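Storkent puts its shared hall on trial before it buys anything else

By Vega Lozano
4 January 2026 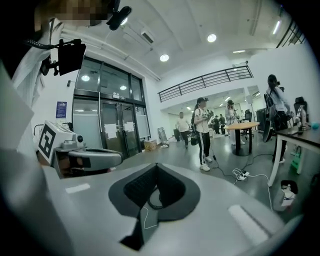 BARKEMHOLM – Storkent, which manages the Barkemholm work building, will spend the first months of the year finding out how people use the ground-floor hall before it pays for any more furniture. The company has set aside 15 weeks for the trial. No new tables, seats or partitions will be ordered until it ends in May.

The decision follows a proposal from the design firm Pridetti to fill the hall with what it called "settings," meaning groups of furniture for different moods of work. Storkent read the proposal twice and turned it down. The drawings showed people sitting calmly in pairs. The hall on a working morning is a place people walk across, stand about in and use for jobs that need floor space.

"I have been shown a lot of plans that promise to bring a room to life," said Hugo Soler, who runs the building for Storkent. "This one has people in it already. I'd like to know what problem we are being asked to buy our way out of."

Under the trial, the gray floor stays open. Round tables with light wooden tops and dark pedestal bases will be used in the hall, and tenants may move them as they need. The one firm rule concerns the glass double doors, where the approach must be kept clear on both sides. Boxes and folded carts are to be stored elsewhere at the end of each working day. Storkent expects this rule to be broken and says it would sooner learn how often than pretend otherwise.

Paper notices will also get a harder look. Sheets taped to the door glass tend to stay long after their news is old, and Storkent doubts that many people read them. During the trial, every notice must carry the name of the person who put it up and a removal date. Anything without both comes down. The company considered a screen for the entrance and decided against it, on the grounds that a screen full of old news is no better than paper and costs more.

Some tenants have asked for soft panels along the mezzanine railing to cut noise. Esteban, a local supplier, has offered samples at no charge. Storkent has accepted two and will hang them for part of the trial, but makes no claim that they will help. "The sales sheet says people will feel the difference," Soler said. "Fine. We'll ask them, and we won't tell them beforehand what they are supposed to feel."

The hall covers 746 square meters and was last refitted as a single project. Storkent has 2282 comments from tenants on file about the building, many of them about the hall and a fair number of them in direct conflict. Requests for more seating sit beside complaints that there is too much in the way. The company does not believe a survey would settle the matter – it has held surveys before.

Results will be given to tenants in plain form at the end of May, including anything that did not work. If the findings support new furniture, Storkent will invite fresh bids, and Pridetti is free to enter one.

Tenants with questions can leave them for Hugo Soler at the Storkent office in Barkemholm.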